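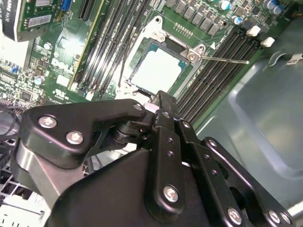 Figure 2. Wrist-camera view during the approach to the CPU socket. Glare washes out the heat spreader; the lever lies flat to the right of the retention frame.

4.2 Lever localization under glare

The planner needs the pose of the socket lever before it can commit to a contact point. Our first detector, taken from the Holub pipeline, fitted a rectangle to the heat spreader and placed the lever at a fixed offset. In views such as Figure 2 the spreader is close to saturated, and the fitted corners drift along its bright edge. We therefore fit the metal retention frame and use the two banks of memory slots as a direction prior. The slots give long dark lines on both sides of the socket, and they survive exposure changes that erase the spreader outline.

Pixels on the gripper are removed with a mask rendered from the joint state. The central finger points at the lower edge of the retention frame on approach, so mask errors fall where the fit is most sensitive — we dilate the mask by 24 pixels and accept the lost edge support.

The detector was tuned on 163 approach views labeled by Slanina and Oravec. Exposure is capped at 800 microseconds. If the two slot directions disagree, the Dotmont planner holds position and requests a new view.

Last updated: December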